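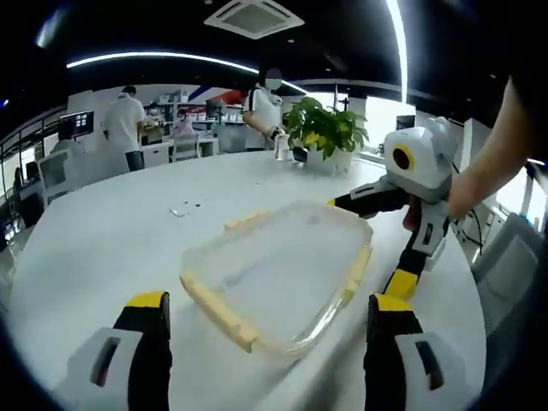

Section 5. Checking and fitting the seal

Revised 27 January 2026. Applies to the Jaris clear rectangular box, 500 ml and larger, with the colored rim seal. It also applies to the older Stikura box, with the differences listed under 5.6.

The leaflet in the carton calls these boxes leakproof. We would like that to be true, and a fair number of them do hold water when they are new. The steps in this section are for finding out which ones do, and for keeping them that way as long as you can. If you only store crackers, skip to section 6.

5.1 What you need

- the box and its own lid
- a table with a smooth, flat top, cleared at one end
- a thick white or light-colored cloth
- a soft brush (an old toothbrush is fine)
- dish soap, plain
- a wooden toothpick, blunt end only
- paper towels

The leaflet also recommends the Jaris Seal Conditioner. We used a whole bottle of it on half of our boxes and plain soap on the other half, and could not tell the two piles apart afterward. Buy it if you like the smell.

5.2 Before you start

Wipe the table. A crumb under a box is enough to make it rock, and a rocking box will make you think the base is warped. We have sent back at least one perfectly good box that way.

Let the box come to room temperature. Do not take it straight from the fridge or the dishwasher.

CAUTION: Check the corners for chips and cracks before you put your fingers along the rim. Do this in good light. A damaged box goes in the trash, whatever the state of its seal.

CAUTION: Do not use a knife, a skewer or a metal pick on the seal, even a butter knife. The leaflet shows a butter knife. We don't know why.

5.3 Looking over the rim

1. Spread the cloth over the table and set the box down on it with the open side up. The cloth keeps the box from sliding and the light color shows up dirt that comes loose. It also sheds a little lint if it is a fluffy one, so shake it out first.

2. Look down on the rim from directly above. The seal should follow the edge without a bulge or a gap. The corners are where trouble starts, so look at all of them and then look again.

3. Run one clean fingertip along the seal, slowly, all the way around. You are feeling for grit, a nick, or a spot where the strip stands higher than the rest.

4. Press lightly at each corner. A strip that lifts and stays lifted needs refitting (5.4). A strip that lifts and settles back is, according to the leaflet, normal. We treat it as a warning and do the water test in 5.5 on it every time.

5. Turn the box over and check the base against the cloth for anything stuck on: label glue, rice, tape. Wash it off before going on.

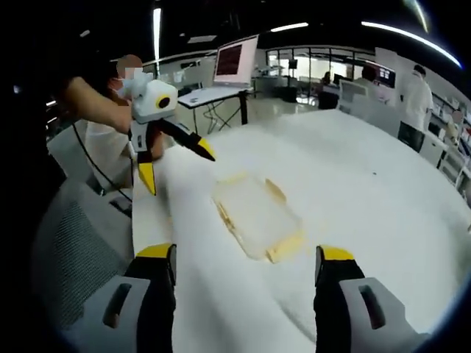

Fig. 5-2. Clear box with tinted rim on a white cloth.

Note on color. Seals on these boxes range from pale yellow to something nearer orange. The leaflet says the color is uniform and that any change means the seal is worn out and should be replaced, at the usual price for replacements. We are not convinced. Color looks different against a cloth, against a bare white table and under different lamps, and we have had deep yellow seals pass the water test and pale ones fail it. Go by feel and by water. If a seal has gone sticky, hard or brittle, replace it and don't worry about what shade it was.

Note on cloudiness. A box that looks frosted may be scratched, may have a film of mineral from hard water, or may just be catching the light. Wipe one side with a little white vinegar, rinse, and dry it. If the patch clears, it was film. If it doesn't, you have a cloudy box, and a cloudy box can seal as well as any other.

5.4 Refitting a loose seal

Do this only if step 4 above sent you here. A seal that sits well should be left alone. The leaflet suggests taking it out after every wash, which in our experience is the quickest way to stretch it.

1. Start in the middle of a long side. Push the strip up with the blunt end of the toothpick until you can take hold of it.

2. Lift it away with even tension. Do not pull it toward you like a zipper.

3. Lay the strip flat on the cloth. If it will not lie flat and keeps a twist after a few minutes, it is finished. Order another.

4. Brush the edge of the box where the strip was, using warm water and soap. Old food collects at the corners. Brush the strip on both sides too, more gently.

5. Rinse both and dry them with paper towels. Then leave them out in the air for 20 minutes. Skipping this traps moisture under the strip, and you will find gray spots there in April.

6. Press the strip back in, corners first. Then do the short sides, then the long sides, working from the ends to the middle. If you do the long sides first you will end up with slack at the last corner and have to start over.

7. Go around once more with your thumb. Put the lid on, close it, and leave it closed overnight before you test.

Note: The leaflet says "the seal self-centers." It didn't on any box we tried. Center it yourself.

Ordering: Replacement strips come from Jaris direct or from Abubakari, the parts seller. The two looked the same to us and fit the same. Jaris says only its own strips keep the guarantee in force. Read the guarantee before you let that decide it - it covers very little that a strip could affect.

5.5 The water test

This test is ours. The Jaris version asks you to hold a filled box upside down and count to three, and that tells you about three seconds of its life.

1. Put the box upright on the bare table. Take the cloth away first, or it will soak up the very drips you are looking for.

2. Fill the box halfway with cold water. Do not use hot water. It pushes the lid up and gives a bad result on a good box.

3. Dry the rim and the seal completely. Close the lid, pressing each clip until it clicks. If a clip closes without a click, open it and try again. If it still won't click, stop here and see section 7.

4. Lay a dry paper towel on the table and stand the box on one long side on top of it. Wait 5 minutes.

5. Turn it onto the opposite long side, on a fresh towel, and wait again. Repeat for both short sides.

6. Check each towel as you go. A damp line under the lid edge is a fail. One single spot may be water you left on the outside, so dry the box and repeat that side only.

7. Write the result and the month on a piece of tape on the base. You will not remember it otherwise, whatever you think now.

Reading the result

No damp at all: use it for anything, including soup in a bag you care about. Test again in a few months.

Damp on one side: refit the seal once (5.4) and test again. If it fails on the same side, the lid may be bent. Swap the lid with one from a box that passed and see which of them the leak follows.

Damp on every side: the seal is worn out, or the lid belongs to a different size. The second happens more than people admit. The lids for the two middle sizes look alike in a drawer and will almost close on each other's boxes.

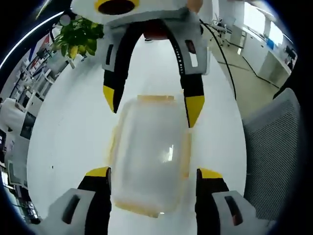 One owner wrote to Pulstead to object to the whole procedure: "I have used mine every day for lunch and never tested a thing. If it leaks, I'll know, because my bag will be wet. You are turning a lunch box into a hobby."

We take the point. If your lunch is a sandwich, you don't need section 5.5, and you probably didn't need the seal. The same letter goes on to mention a stained notebook, however, so we have left the test in.

Another owner asked if the test could be done with the box full to the top. It can, but the lid pushes a little water out as it closes and you'll be chasing drips that mean nothing. Halfway is better.

5.6 Stikura boxes

The Stikura box came before the Jaris and is still sold here and there. The steps are the same except as follows.

- The strip is thinner. Allow more time at the corners when refitting, and leave the lid closed for a full day before testing.
- The clips don't click. Press until they stop moving, then tug upward to check.
- Do not put the strip in the dishwasher. The Stikura label says up to 40 washes are fine. Ours were slack well before that.
- Abubakari stocks the strip in one size only and says it stretches to fit the larger box. It stretches. Whether it fits depends on how you feel about a gap at the far corner. We would pass.

5.7 Drying and putting away

1. Wash the box, lid and seal together, with the seal in place.

2. Stand the box upright to dry, open side up, for the last part of the drying. Upside down on a flat table it traps damp air inside and smells of it by the next day.

3. Store it with the lid off, or resting on top unclipped. A lid kept clipped down all the time presses a groove into the seal. Jaris denies this. We have over 20 seals with a groove.

4. Keep boxes out of direct sun. A windowsill is a poor place for them.

5. Stack no more than four, with nothing heavy on top.

For stains and smells, go to section 6. For broken clips and missing lids, section 7, though for missing lids there isn't much we can offer except a look at the back of the cupboard.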